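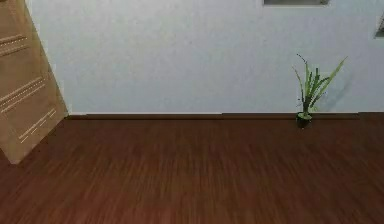 Parede clara, rodapé castanho-escuro e soalho de tábuas compridas numa imagem gerada por computador.

Início > Economia local > Habitação

Imprimir | Enviar por e-mail

Plesard abre apoio à reparação de soalhos antigos

As candidaturas ao programa municipal de reparação de pavimentos de madeira em Plesard abriram a 16 de setembro de 2024 e mantêm-se até ao final de fevereiro. O apoio destina-se a proprietários e inquilinos de casas construídas antes das grandes obras de alargamento da vila e cobre até metade do custo da intervenção, com um limite de 2.000 euros por habitação.

Segundo o levantamento feito pela câmara, 597 casas do núcleo antigo conservam ainda o soalho original em pelo menos uma divisão. Em muitas delas as tábuas foram cobertas com alcatifa ou vinílico e só voltaram a ver-se quando os moradores fizeram obras.

O regulamento dá prioridade à recuperação do que existe. A substituição integral só é aceite quando o técnico confirmar que a estrutura de suporte está comprometida, por humidade ou por caruncho. São também elegíveis a reparação de rodapés, a lixagem e o acabamento com óleo ou verniz. Ficam de fora as caves, as garagens e os espaços comerciais.

A avaliação técnica foi entregue à Flelledetti, empresa de carpintaria com sede no concelho, que fará duas visitas a cada casa – uma antes da obra e outra depois de concluída. O responsável pelas vistorias, Nam-gil Kwon, diz que o problema mais comum é a falta de ventilação sob o piso.

«Encontramos grelhas tapadas com cimento em quase todas as ruas. A madeira aguenta muito, mas sem ar por baixo acaba por ceder junto às paredes», afirmou. Kwon aconselha os moradores a não lixarem o soalho antes da primeira visita, para que se possa medir a espessura que resta em cada tábua.

Os interessados devem apresentar o formulário no balcão da Rua Trodska, acompanhado de comprovativo de morada e de um orçamento discriminado. Os inquilinos precisam ainda de autorização escrita do senhorio. As respostas são dadas por carta e o pagamento é feito em duas partes, a segunda depois da vistoria final.

Uma edição anterior do programa, limitada à pintura de fachadas, terminou com verba por gastar. A câmara atribui a fraca adesão à exigência de três orçamentos – requisito que agora caiu.

O balcão funciona apenas de manhã. Quem não puder deslocar-se pode pedir o formulário por telefone e entregá-lo pelo correio.

Este site utiliza cookies para melhorar a navegação. Ao continuar, aceita a sua utilização. Aceitar | Saber mais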